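Captions now on by default in the Pesness video library

August 7, 2024

The Pesness streaming service has finished adding captions to its back catalogue. All 439 titles now carry them, and they switch on automatically the first time you open a program. To turn them off, press the speech bubble at the bottom right of the player. Your choice is saved to your account and carries over to the TV app.

When we began in February, only 227 titles had captions and many of those were machine-made. The older ones have been checked by a person and retimed where needed. The Rullska concert recordings took the longest, as the lyrics had to be cleared with the publisher before we could put them on screen.

Three things to know:

Captions on the Gajewski travel series are in English only. Polish captions will follow once the translation is back.

Live streams still use automatic captions. Expect a short delay and the odd wrong name.

If you watch through a Broso set-top box, you need the current version of the app. Older versions show captions in a very small white font that can't be changed. Go to Settings, then Apps, then Update. The download is 39 MB.
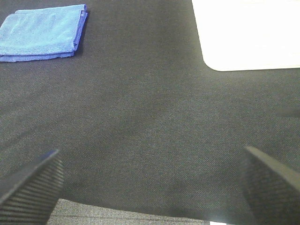

Caption size is the thing members write to us about most. The new player has four sizes and a choice of white, yellow or black lettering, with or without a background box. Before going up a size, try cleaning the screen, because fingerprints and dust make thin letters hard to read on a tablet. A microfibre cloth like the light blue one folded on the dark grey fabric is fine for the job, used dry and with the screen off. Don't use window cleaner or paper towel.

Members who rent single titles will see captions as well, at the same price as before. Please report mistakes through the Feedback link under each video and include the time shown on the player. We have had 600 reports so far and are working through them in order.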